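Arm on a drawer cabinet, snack sorting build (pics)
Forum > Builds in Progress > Home and Shared Shops

hevudura_steve
Posted 1 January 2022

OK so I finally have something worth showing! I've been building this at the Brikcombe shop since August, mostly evenings. The idea is that the arm moves snacks and drinks on and off the top of the cabinet, and later on it gets to open the drawers too (one thing at a time). The grip code is mine, the planner is the Abella one that everybody here complains about. I've logged 138 picks so far and 57 of those were good enough that I'd call them clean.

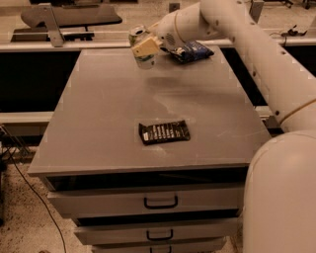
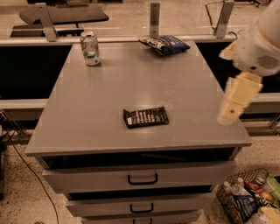 Gripper with the drink in the first one, gripper empty and the can at the back left in the second. Candy bar in the middle both times.

My trouble is the candy bar. It's flat and dark and the fingers want to come down on top of it and shove. Drinks are easy by comparison. Any ideas before I start cutting new pads?

mothballed
Nice! What are the finger pads made of? If they're hard plastic I'd stop right there and glue something grippy on them. I wasted more than 100 tries on flat packages before I gave in and did that.

hevudura_steve
Printed, with a thin skin on the contact face. The skin is the third kind I've tried. It holds a can fine, it just slides on a wrapper.

Costel Bratu
I don't think it's the pads. A flat bar on a smooth top needs the fingers to come in low from both long sides, almost touching the table, and most people leave way too much clearance there because they're scared of hitting the surface. How much are you leaving?

hevudura_steve
12 mm. I know, I know. I scratched a tabletop once and I've been a coward ever since.

Costel Bratu
There's your problem. The bar is probably thinner than that! Go down to almost nothing and turn your force limit down at the same time.

mothballed
Going to disagree with Costel a bit. Low clearance is fine if your table height is measured well, but if the cabinet isn't bolted down it shifts every time somebody leans on it. Then "almost nothing" turns into a crash. Soft pads forgive you, tight numbers don't.

Costel Bratu
So measure the table at the start of every run. Takes a few seconds. Soft pads wear out and then you're chasing that instead.

pell_andunico
Could you pinch the crinkled end of the wrapper? I do that with chip bags on my little Andunico gripper and it works most of the time — looks silly, though.

hevudura_steve
Hadn't thought of the ends at all. The snack bag I've been grabbing by whatever sticks up highest, so maybe the same code would work with some changes. Gonna try Costel's clearance first because it's a one line edit, then the pinch.

mothballed
Fine, but tape down a piece of foam before you do the one line edit.

hevudura_steve
Foam is going down tonight. Will post numbers when I have them.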